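[hastirdale-electoral] Re: Moving Mill Lane into Anedum ward: procedure for responses

From: Yamila Herrera
To: hastirdale-electoral list

Dear colleagues,

I am replying on behalf of the Electoral Services team to the message from Kaede Matsuda, part of which is quoted below. Several parish clerks have written separately on the same points, and I hope they will accept this as a reply to them as well.

> Kaede Matsuda wrote:
>
> The parish council at Gallagher has now read the draft recommendations
> for the district wards. We are concerned at the transfer of the Mill
> Lane electors to Anedum ward. The draft gives the number as 466. Our
> own copy of the register gives a lower total, and we would like to know
> which edition of the register was used.
>
> We would also be grateful for clarification on three matters. First,
> whether a petition will be treated as one response or as many. Second,
> whether the online form may be used by a parish council or only by
> individual residents. Third, whether the name "Anedum" is to be kept
> if the ward takes in a substantial part of another parish. The view
> here is that residents of Mill Lane have no connection with Anedum and
> vote, shop and send their children to school in the other direction.

On the number of electors, the figure of 466 is taken from the register as it stood when the review opened, and includes those who had reached the age of 17 and will be able to vote by the time of the next ordinary election. The parish copy does not include all of these entries. I have asked for a street-by-street breakdown to be sent to all clerks, and it should reach you before the end of June.

On petitions, the council will record a petition as a single response and will note the number of valid signatures beside it. A petition needs at least 100 signatures from electors within the district if the lead petitioner wishes to speak when the matter comes before full council. Each sheet must carry the wording of the petition at the top. Sheets without the wording cannot be accepted, and we had to return a number of these during the last review.

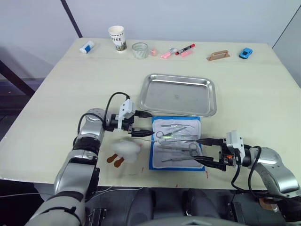
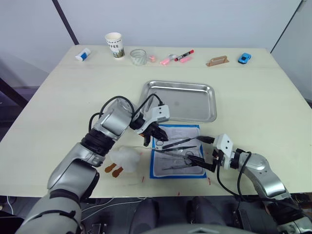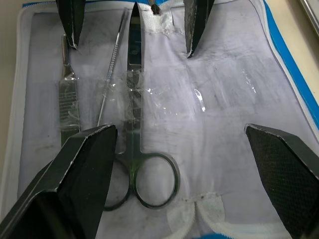

Three views of the table. The last shows the open instrument pouch, with scalpel handle and probe.

On the online form, parish councils may use it. Please select "organisation" on the first page of the Rundico portal and enter the minute reference of the meeting at which the response was agreed. The comment box is limited to 2000 characters. Longer responses should be sent by post or as an attachment to the Electoral Services address, and they will be given the same weight. A parish council which has already responded as an individual by mistake should write to me and the entry will be corrected.

On the name of the ward, no decision has been taken. The draft keeps "Anedum" because it is the existing name and no other had been put forward when the draft was prepared. Suggestions are welcome from any respondent. Names should be short, should be in local use and should not favour one settlement where the ward contains several of similar size. "Anedum and Mill Lane" has been suggested by one resident and will be listed with the others in the summary of responses.

Members of the list will wish to note that the review concerns district wards only. It does not alter parish boundaries, the parish precept or the polling place used for parish elections. Mill Lane would remain in the parish of Gallagher for all parish purposes whatever the outcome. The question of whether the parish itself should be divided into 2 wards for its own elections is a separate matter and would need a request from the parish council.

The wider views expressed in the message about schools and shopping are relevant evidence and should be included in the formal response. Remarks made on this list are not counted as responses to the consultation, and I would ask clerks to make this clear to any councillors who read it.

The consultation closes at 5 pm on the last working day of the month. Paper responses handed in at the Hastirdale offices after that time will be marked as late and placed before members at the discretion of the chairman. Large-scale maps of both wards may be inspected at the front desk during opening hours, and copies can be supplied to clerks on request.

Yours sincerely,

Yamila Herrera
Electoral Services
Hastirdale District Council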